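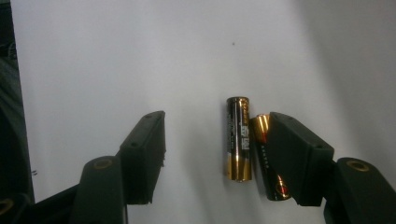

Black and gold cells from the Wurora bargain bin, one standing up and one on a lean.

Wurora Black and Gold Batteries: Cheap as Chips, But Are They Any Good?

Filed under: Around the House, Cheap Stuff

I go through a shameful number of batteries. Two kids, a dog with a light-up collar, a bathroom scale that eats them, a wall clock in every room because my mum gives us one each Christmas, and a doorbell that I swear runs down faster the more parcels I order. So when Wurora opened next to the chemist and had a wire bin of loose-pack batteries right by the register, of course I grabbed some. They're black and gold, very shiny, a bit like something you'd find in the cigar cupboard of a cruise ship, and they were so cheap that I bought far too many and then had to justify it to the household.

That was the start of winter. It's October now and I've burnt through most of them, so I reckon I can give you a fair run-down.

What you get

I bought AAs and AAAs, both from the same bin, both done up in shrink wrap with no cardboard. They're ordinary single-use ones, don't try charging them. There's no proper English brand name on the wrap and the sticker on mine was just Wurora's own barcode, so if yours look a touch different, that'll be why. I suspect the bin gets topped up with whatever turns up. The printing on the cell runs sideways up the body, and it's tiny, and on a surface that glossy you have to keep tilting it under the lamp to catch any of it. My eyes aren't what they were. I gave up and looked for the bump.

Which brings me to my first actual gripe, and it's a daft one. The top end is gold. The terminal is gold. The bottom end goes back to gold as well. When you're squatting in a hallway at six in the morning trying to get a smoke alarm to stop chirping, you want to know at a glance which end is which, and with these you have to feel for it. My usual Lobo ones have one plain coloured end and I'd never once thought about it until I didn't have it. My daughter says she just goes by the terminal like a normal person. Fair enough.

I will say they look lovely. Silly thing to care about when they live inside a remote, but there you go. I had a couple out on a bit of white paper on the table while I was sorting the drawer and thought, gee, those are flash.

How they went in everyday stuff

The clocks: no complaints whatsoever. I put one in the kitchen clock and one in the lounge clock the week I bought them and they're both still ticking and both still telling the right time, apart from the lounge one, which has always gained a bit. Clocks sip power, so I'd happily use these in clocks forever.

Telly remote: also good. Two AAAs, still going. The remote has been dropped in a bowl of custard in that time and I can't blame the batteries for how the volume button feels now.

Wireless mouse: lasted well enough that I forgot to write down when I changed them, so let's call that a pass.

Bathroom scale: fine, although I may be standing on it less.

The dog's collar: middling. It's a flashing one and we walk him after tea, so it gets a good workout over winter. It got noticeably dim well before I'd have expected, and he's a black dog, so a dim collar is no use to anyone. I swapped back to Lobo for that one.

Kids' stuff is where it falls in a heap. My son has a ride-on digger thing with a motorised arm (a present, I would never have bought it, the noise!) and it takes four AAs. On the Wurora ones it was brilliant for an afternoon, sluggish the next day, and by the weekend the arm would only go down. Same with the camping torch. Lovely and bright to begin with, then you could practically watch it fade while you looked for the tent pegs. Anything with a motor or a decent bright globe seems to knock them around.

Getting a bit nerdy with it

I wouldn't normally go any further than that, but my neighbour Murali Reddy has a Drondura tester (it's a little box with a screen, it drains a battery slowly and tells you how much was in there) and when I moaned over the fence about the digger he got very keen. Too keen. He came over on the Tuesday with the box and an extension lead and it sat on my sideboard for most of the week, and I wasn't allowed to vacuum near it.

We ran a fresh AA of each sort on the same setting. The Lobo gave 2,036 mAh. The Wurora gave 1,412 mAh. Then we tried a Wurora AAA and it came out at 383, which Murali thought was pretty ordinary, and he made a face like a mechanic does when you ask if it's going to be expensive. I don't have a Lobo AAA figure to put next to it as we'd run out and I wasn't going to buy a pack just to flatten one.

One battery of each is hardly science, I know, and Murali would want me to point out that the result changes depending on how hard you drain them. But it lined up with what I'd been seeing. Less in the tank, though a fair way from empty, and at the price I paid the AAs still work out cheaper for me per clock, per mouse, per whatever. The AAAs I'm less sold on.

Fit

A few people in the comments on my torch post asked about fit with cheap batteries, so I paid attention this time. The AAs went in everywhere without a fuss except the old Hollov radio in the shed, which has springs that were never much chop. I had to pull the spring out a smidge with my fingernail before the radio would come on. The AAAs were a little bit loose in the remote but they don't rattle, and the back clips on properly.

The wrap on them is glossy and pretty slippery, so if you have stiff fingers you might find them fiddly to lever out of a tight compartment. Mum did. She uses the ribbon trick, where you lay a bit of ribbon under the battery before you press it in and leave the end poking out, and then you just tug it. I've started doing it too. Works with any brand!

Leaks?

This was what I was worried about, having lost a perfectly good set of fairy lights to a crusty battery a few years back. So far, nothing. I went round and opened everything up before writing this, including the clocks and the radio, and all the contacts were clean. I did take the flat ones out of the digger straight away, though, and I'd do the same with any cheapies. I wouldn't leave these sitting in the Christmas decorations in a hot garage from January to December. I wouldn't leave them in anything I really cared about, come to think of it, so I haven't put any in my camera flash.

Also, and I'm going to sound like my father, keep them up high if you've got little ones in the house. Shiny gold things are exactly what a toddler wants to put in their mouth. Ours live in a lidded tub on top of the fridge, with the flat ones in a separate jar that goes to the drop-off at the supermarket when it's full. I put a bit of sticky tape over the ends first.

Oh, and don't mix them with another brand in the same gadget. I did it in the torch, one Wurora in with Lobos, out of pure laziness, and it went flat quicker than either lot did by itself. Murali gave me a talking-to.

Would I buy them again?

The AAs, yes, and I have. There's a fresh wad of them in the tub as I type. I've got them sorted in my head now: Wurora for anything that ticks or clicks, Lobo for anything that moves or shines. The kids are under strict instructions and ignore them completely.

The AAAs, probably only if I'm at the register and desperate. They're all right in a remote and that's really it.

If you've got smoke alarms that take AAs, I'd spend the extra on a name you trust. I had one of these in the hallway alarm for a few weeks, and it was fine, and it passed when I pressed the test button, but I kept lying there at night thinking about it. Swapped it over and slept like a log.

Score: 3 out of 5 for the AAs, 2 for the AAAs. I'd have gone up half a mark if they'd left one end a different colour.

Good for: clocks, remotes, mouse, bathroom scale
Not so good for: torches, motorised toys, dog collars, anything you'd be upset to lose
Bought from: Wurora, the bin near the register, with my own money

If anyone has tried the bigger ones from the same shop, the fat sort that go in lanterns, let me know below how they went. We're camping again soon and I've got my eye on them, but I'd rather hear from someone else first!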